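Prüfliste Spielzeug und Kleinteile, Gruppenraum und Nebenraum
Kindertagesstätte Fistileck
Stand der Begehung: 30. Oktober 2018

Vorbemerkung
Die Vorlage stammt von Drukora und ist für Einrichtungen jeder Größe gedacht. Man merkt es ihr an. Einige Punkte sind so weich formuliert, dass man immer ein Häkchen setzen kann. Wo das der Fall war, steht ein Kommentar dabei.

1. Kennzeichnung und Unterlagen

1.1 CE-Zeichen auf Spielzeug oder Verpackung vorhanden
Ergebnis: teilweise
Kommentar: Bei den Holzfahrzeugen von Skovlow ja. Bei den älteren Steckspielen fehlt die Verpackung, auf den Teilen selbst steht nichts. »War beim Kauf sicher dabei« ist kein Nachweis. Im Übrigen erklärt der Hersteller mit dem CE-Zeichen nur selbst, dass er die Vorschriften einhält.

1.2 Altersangabe bekannt und beachtet
Ergebnis: nein
Kommentar: Die Kiste mit den kleinen Magneten stand im Regal der Jüngsten. Sofort entfernt. Laut Inventar sollte sie seit dem letzten Dezember im verschlossenen Schrank sein.

1.3 Inventarliste aktuell
Ergebnis: nein
Kommentar: Die Liste nennt 954 Einzelteile. Woher die Zahl kommt, konnte mir niemand sagen. Ich halte sie für abgeschrieben und habe sie nicht übernommen.

2. Kleinteile

2.1 Teile für Kinder unter drei Jahren mit Prüfzylinder kontrolliert
Ergebnis: teilweise
Kommentar: Der Zylinder war da, lag aber originalverpackt in der Schublade. Das Protokoll vom Frühjahr behauptet trotzdem eine vollständige Kontrolle. Bei der Begehung sind 6 Teile durchgefallen, alle aus gemischten Kisten.

2.2 Bausteine frei von Rissen, Graten und abgebrochenen Ecken
Ergebnis: ja, mit Einschränkung
Kommentar: Sichtprüfung unauffällig. Eine Sichtprüfung findet allerdings nur, was man sieht. Haarrisse an Steckverbindungen spürt man eher mit dem Fingernagel, und das steht in der Vorlage nicht drin. Bitte bei der nächsten Runde ergänzen.
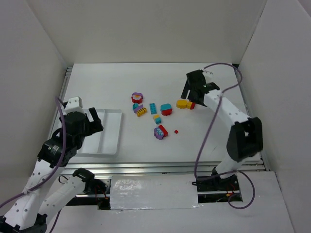
2.3 Sortierung nach Größe
Ergebnis: nein
Kommentar: Große und kleine Steine liegen in denselben Behältern. Das Argument, die Kinder würden ohnehin alles mischen, stimmt vermutlich. Dann muss eben abends sortiert werden, oder die kleinen Steine gehen ganz in die Gruppe der Älteren.

2.4 Batteriefächer verschraubt
Ergebnis: ja
Kommentar: Alle Schrauben vorhanden und fest. Einziger Punkt auf dieser Seite ohne Beanstandung.

3. Reinigung

3.1 Reinigungsplan vorhanden
Ergebnis: ja
Kommentar: Vorhanden, laminiert, hängt an der Tür. Ob danach gearbeitet wird, ist eine andere Frage – die letzten 7 Felder sind mit demselben Stift und im selben Zug abgezeichnet.

3.2 Reinigungsmittel für Spielzeug geeignet
Ergebnis: offen
Kommentar: Verwendet wird ein Konzentrat von Sowerby. Auf dem Etikett steht »kinderfreundlich«. Das ist Werbung. Sicherheitsdatenblatt anfordern, bis dahin warmes Wasser und Spülmittel.

4. Möbel und Ablagen

4.1 Regale gegen Kippen gesichert
Ergebnis: teilweise
Kommentar: Das Regal neben dem Fenster ist über 90 cm hoch und hat einen Winkel, der nur in der Rückwand des Regals sitzt. In der Mauer steckt keine Schraube.

4.2 Tischkanten gerundet, Oberflächen ohne Absplitterungen
Ergebnis: ja
Kommentar: In Ordnung. Der Kantenschutz am Maltisch löst sich an einer Ecke, neu kleben.

Gesamtbewertung laut Vorlage: »überwiegend erfüllt«
Kommentar: Rechnerisch richtig. Die Vorlage gewichtet ein fehlendes Häkchen bei den Magneten genauso wie eine lose Klebekante, deshalb gebe ich auf diese Bewertung wenig. 1.2, 2.1 und 4.1 sind vor der nächsten Nutzung zu erledigen, der Rest bis Dezember. Nachkontrolle ohne Anmeldung.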